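Vagas e Oportunidades | Futebol
Tempo de leitura: 2 minutos

Analista de Dados e Estatística de Jogo: processo seletivo aberto

O Clube Desportivo Viltilero torna pública a abertura de processo seletivo para o preenchimento de 2 vagas de Analista de Dados e Estatística de Jogo, com lotação no Departamento de Análise de Desempenho do futebol profissional. O início das atividades está previsto para outubro.

O departamento mantém um arquivo próprio com 1.484 partidas catalogadas, das quais 183 ainda aguardam revisão dos registros de bola parada. A conclusão desse trabalho caberá aos profissionais contratados, sob a supervisão de Rosimeire Damasceno, coordenadora da área.

Atribuições

- Registrar e conferir eventos de jogo das equipes principal e sub-20;
- Elaborar relatórios pré e pós-jogo para a comissão técnica;
- Manter atualizada a base de dados no sistema Ivum;
- Atender às solicitações de dados históricos da assessoria de imprensa.

Requisitos

Formação superior completa em Estatística, Educação Física, Ciência da Computação ou curso afim. Exige-se domínio de planilhas e de ao menos uma linguagem de consulta a bancos de dados, além de leitura fluente em inglês. Experiência anterior em clube, federação ou veículo esportivo será considerada na pontuação. É necessária disponibilidade para trabalho noturno e em fins de semana, conforme a tabela de jogos.

Regime e benefícios

Contratação pela CLT, com jornada de tempo integral no Centro de Treinamento Clurnmont. O clube oferece vale-refeição, transporte fretado e plano de saúde extensivo a dependentes.

Seleção

O processo compreende análise curricular, prova prática e entrevista. Na prova prática, o candidato receberá a gravação de um tempo de jogo e deverá entregar a planilha de eventos acompanhada de um relatório de uma página. São esperadas umas 200 inscrições. A banca será composta por Rosimeire Damasceno e Lionel Gaillard.

Currículo e carta de apresentação devem ser entregues em arquivo único, pelo formulário disponível no portal do clube, até as 18h do último dia útil de setembro. Inscrições incompletas serão desconsideradas.

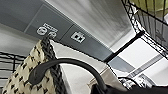 Os candidatos convocados para a prova prática serão avisados por correio eletrônico e deverão apresentar documento oficial com foto na recepção do Centro de Treinamento. Não haverá segunda chamada.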